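# The table by the wall

My folding table came into the house in February as a stopgap, and it has since outlasted two proper desks. It's white, or it was. I bought it second-hand in Pirnerby for 54 pounds, which my friend Yaa Frimpong thinks was daylight robbery (she may be right!), and it now does for washing, mending and anything else that needs elbow room.

## Bowl, bottle, bit of space

I'm a terrible one for clutter, so washing small things gets the barest set-up I can manage: a bowl, a pump bottle and clear table all round. The bottle is a dark grey one with a silvery collar and a thin curved spout, and I'm sillier about it than anyone should be about a bottle. The bowl is lime green, see-through and gloriously cheerful against all that white. I did try a smart enamel one from Maver and went straight back to plastic within the week.

As for the scuffs and smudges on the top, I've made my peace with them. Yaa swears by bicarb and a damp cloth. I gave it one go, got bored halfway and put the kettle on.
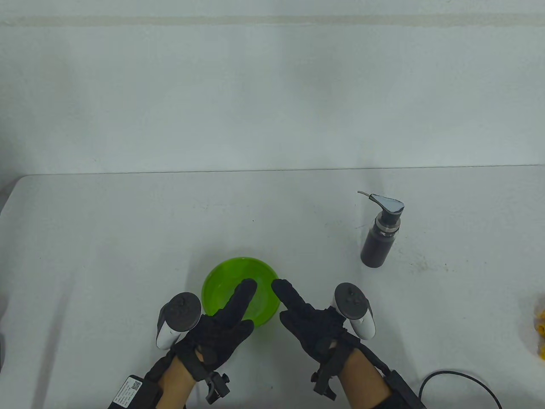
## The green stuff

Then there's the fabric. I have a weakness for dark green, the ribbed, streaky sort that changes whenever you move it, and I'd happily do the whole house in it if I were allowed. Thick cloth is a pain to handle, mind you – it slides, it flops, it takes over whatever you've put it on – so I like the table pushed up to a plain wall where there's nothing to knock over. Shake it out, smooth it with the flat of your hand and check the seams before you put it away.

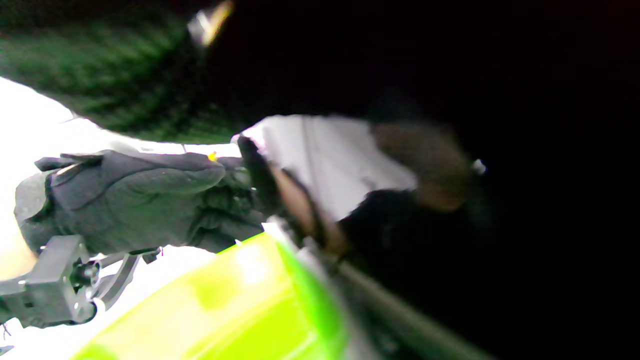
## If you're after one yourself

Try the second-hand places first and open the legs fully before you pay. Mine wobbled for a month until I found the catch I'd missed.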